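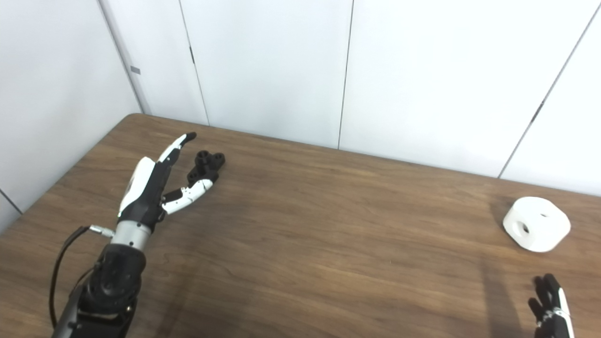
Purkow Community Help: Physics, Nuclear and Particle

Why does a heavy nucleus release energy when it splits, if a light nucleus releases energy when it joins with another?

Posted by Drirkitz
June 17, 2026

I am preparing reading notes for an adult evening course in general science and would appreciate assistance with a matter that the course text treats in a single paragraph. The text states that energy is released when two light nuclei combine, and it states on the following page that energy is also released when a very heavy nucleus divides. It refers in both cases to "binding energy" and gives a small graph without further comment.

My difficulty is as follows. If binding energy is what holds a nucleus together, I would expect that breaking a nucleus apart must always cost energy. I would also like to know whether the term refers to energy that is stored inside the nucleus, as the wording seems to suggest. Participants in the course have no background in calculus, so an account in words with a small amount of arithmetic would be preferred.

Posted by Hamisi Massawe

The term is misleading, and many readers are caught by it. Binding energy is not a supply held inside the nucleus. It is the amount of energy that would have to be put in to pull the nucleus completely apart into separate protons and neutrons. A nucleus with a large binding energy is in a low energy state, in the same sense that a stone at the bottom of a deep well is in a low energy state.

The quantity to examine is the binding energy divided by the number of protons and neutrons, usually called the binding energy per nucleon. Your graph almost certainly shows this value on the vertical axis and the mass number on the horizontal axis. The curve climbs steeply for the lightest nuclei, reaches a broad top in the region of iron and nickel, and then falls slowly toward uranium.

Any change that moves nucleons toward the top of the curve leaves them more tightly bound than before, and the difference is given off. Light nuclei reach the top by joining. Very heavy nuclei approach it by dividing into two medium-sized pieces. Your expectation is correct for a complete separation into individual nucleons, which always costs energy. Fission is a different process, in that the pieces are themselves well bound.

The shape of the curve follows from two competing effects. The strong nuclear force acts only over a very short distance, so each nucleon is held mainly by its near neighbors. In a small nucleus a large share of the nucleons lie at the surface and have few neighbors, and the average binding is therefore weak. The electric repulsion between protons, on the other hand, acts across the whole nucleus. As more protons are added, every one of them repels all the others, and the average binding declines again.

A worked case may be suitable for your notes. Oxygen-16 has eight protons and eight neutrons. Its binding energy per nucleon is close to 8 MeV, so the total is found by multiplying by 16, which gives 128 MeV. Neon-20 may be treated in the same manner, with 20 as the multiplier and very nearly the same value per nucleon. Participants can then see that the total rises with size while the average changes little.

The course text should also mention mass. A bound nucleus weighs slightly less than its separate parts, and the missing mass multiplied by the square of the speed of light equals the binding energy.

Posted by Mugo

It depends on which side of iron you are on. Below iron, fusion gives energy. Above iron, fission gives energy. That is the rule we were taught and it is sufficient for an introductory course.

Posted by Purkix

The rule given in the previous reply is serviceable as a first guide, but it should be stated with some care. A nucleus just above iron does not undergo fission in practice. Even where the arithmetic shows that energy would be released, as it does for many nuclei with a mass number well above 100, there is an energy barrier to be crossed before the nucleus can divide, and for most of them that barrier is very high. Only the heaviest nuclei divide readily.

It is also commonly written that iron-56 is the most tightly bound nucleus. By binding energy per nucleon, nickel-62 is slightly higher. The difference is small and does not affect the general argument, although a careful participant may raise it.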